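Rangement, maison
Juillet 2000, par Timothée Collet

Le carton du buffet est resté fermé tout l'hiver. Je l'avais descendu de chez ma tante avec le reste, les deux chaises, la lampe qui ne marche plus, et je l'avais poussé contre le mur en me disant que je verrais ça au printemps. Au printemps j'ai repeint la cage d'escalier. Nous voilà donc en été et c'est seulement cette semaine que je m'y suis mis.

Je précise pour ceux qui n'ont pas lu les billets précédents : je vide, je trie et je remets en état la maison de Wellthorpe pièce par pièce, en commençant par le haut. Il reste le rez-de-chaussée et l'appentis. J'ai jusqu'à fin août, après quoi Svitlana Holovko s'installe dans la chambre du fond pour la durée de son contrat, et il faut que la grande pièce soit vivable. Elle m'a dit au téléphone que quelques cartons ne la gênaient pas. Moi si.

J'ai adopté une méthode assez bête. Tout ce qui est petit passe par la table avant d'aller ailleurs. Rien ne va directement du carton au placard, parce que c'est comme ça que l'année dernière j'ai rangé trois fois les mêmes rallonges dans trois endroits différents. Je pose, je regarde, je décide, et si je ne sais pas quoi faire d'une chose au bout d'une minute elle part dans la caisse grise, celle des indécis. La caisse grise est pleine, il faudra que j'en parle un autre jour.

Le plus long, ce sont les sachets. Ma tante mettait tout en sachet. Les boutons, les vis, les bouchons, les notices, les piles usées avec les neuves. J'ai aussi trouvé des boîtes dans des sachets et, dans une boîte, d'autres sachets. Fabrice Gautier, qui est passé mercredi soir... non, je ne sais plus quel soir, enfin qui est passé prendre la seconde chaise, m'a conseillé de tout jeter sans ouvrir. Il a vidé l'appartement de son père comme ça et il ne l'a pas regretté. Je n'y arrive pas. Dans le quatrième sachet il y avait la clé de la pendule, que je cherchais depuis la succession.

J'ouvre donc tout. Les sachets fermés par un nœud, je les coupe aux ciseaux au ras du nœud, on perd moins de temps. Ceux qui étaient fermés par un élastique, l'élastique est cuit et tombe en morceaux, il faut passer l'éponge après. Les sachets transparents encore propres, je les garde à part pour les petites boîtes blanches qui n'ont plus de couvercle solide : une boîte par sachet, et on voit ce que c'est sans rien ouvrir.
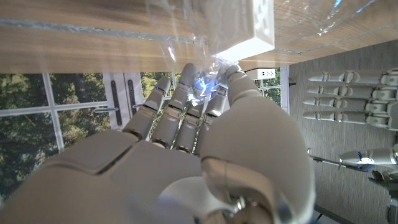 Pour la table elle-même, j'hésite encore. Le bois est clair, le veinage est joli, et j'aimerais ne pas l'abîmer avec tout ce que je pose dessus. Dorian Barbier me dit de passer deux couches d'huile et de ne plus y penser. Il a acheté la sienne chez Fedura, en ville, et il en est content. J'ai pris un bidon de la même, payé 60 francs, ce qui me paraît correct. Je l'appliquerai quand le tri sera fini, sinon je vais retrouver des traces de carton partout. Il faut compter une nuit entre les couches et laisser les fenêtres ouvertes. Avec les arbres juste derrière, ça veut dire des moustiques, tant pis.

Côté placards, j'ai commandé des étagères chez Desden. Trois planches et les équerres, 1100 francs avec la livraison. C'est plus que ce que je voulais mettre, mais les murs ne sont pas droits et leurs équerres se règlent. J'avais d'abord pensé récupérer les planches de l'appentis. Elles ont pris l'eau et l'une d'elles plie dès qu'on pose un pot de peinture au milieu. Elles serviront pour le compost.

La vaisselle est triée, elle. J'ai gardé le service bleu, à peu près complet, et donné le reste à Halima Makori qui équipe le local où elle donne ses cours. Elle est venue avec sa voiture et nous avons tout emballé dans du journal, assiettes sur la tranche, verres à part. Rien de cassé à l'arrivée d'après elle, sauf l'anse d'une saucière qui était déjà recollée. Elle a aussi pris la cafetière Minami. Je n'ai jamais compris comment on la démontait pour la nettoyer et la notice est dans une langue que je ne lis pas.

Puisqu'on parle de notices : j'en ai rempli une chemise entière. Je garde celles des appareils qui sont encore dans la maison et je jette les autres. Ça paraît évident, sauf que ma tante notait des choses au dos. Des recettes, des numéros de téléphone, la date de la vidange. Au dos de celle du fer à repasser il y a la liste des conserves de 1987, avec les quantités de sucre. Celle-là, je l'ai mise dans le classeur de cuisine. Pour le reste, j'ai recopié ce qui pouvait servir et mis le papier au recyclage.

Quelques notes pour moi, tant que j'y pense :

Les prises du rez-de-chaussée sont à vérifier avant de brancher le chauffage d'appoint. L'électricien demande 207 francs pour le déplacement.

Acheter des étiquettes qui collent sur le plastique. Celles que j'ai se décollent au bout de deux jours, surtout quand le sachet est froissé.

Rendre l'escabeau au voisin.

Il me reste deux cartons du buffet et celui marqué « divers », que je garde pour la fin. Il est lourd et il ne fait pas de bruit quand on le secoue, donc probablement des livres ou du linge. Si ce sont des livres, la bibliothèque du bourg les reprend jusqu'au quinze, à condition qu'ils ne soient pas moisis. Le linge ira avec les couvertures, dans l'armoire du palier, où il y a maintenant de la place.

Je mettrai les mesures des étagères dans le prochain billet, on me les a demandées. Il faut juste que je retrouve le mètre, il était sur la table.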